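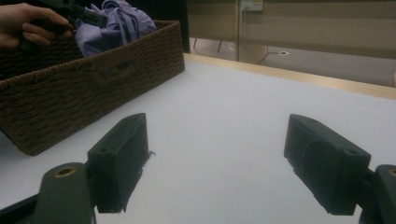 Lavender fabric and woven basket, folding table.

Laundry notes: pull-on pants and scrub trousers

Items with a gathered elastic waistband remain the slowest category on the folding table. The waistband will not lie flat, the leg panels slide over each other, and a tie or strap left loose gets caught in the fold. The following method replaces the one in the August issue.

Empty the basket one item at a time. Lift each pair by the waistband, at the side seams, and let the legs drop before the fabric touches the table. A pair picked up by the middle of the leg arrives twisted and has to be shaken out again.

Lay the pants front side down. Bring one leg over the other and match the inner seams first, then the hems. Smooth from the hem toward the waist, so that extra fabric collects under the elastic. 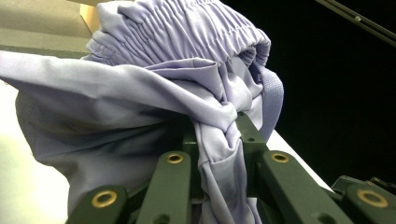

Do not stretch the elastic to remove the ripples. It returns to its gathered width as soon as it is released and pulls the top panel out of line. Tuck ties inside the waistband, fold the crotch point in to make a straight edge, and fold the length in thirds. The finished stack should be no more than 16 pairs high. Taller stacks lean toward the hem side, where there is less bulk.

Rope and paper cord baskets: the ribbed weave can snag thin straps and drawstrings. Kristof Brouwer recommends a plain cotton liner, folded over the rim and pinned below the handle slots so they stay clear. Liners are washed with the light colors and line dried.

Pale purples go in with light colors, medium spin, no bleach. Dark scrubs are still a separate load. Revised load sheets are on the shelf above the detergent; please recycle the August copies.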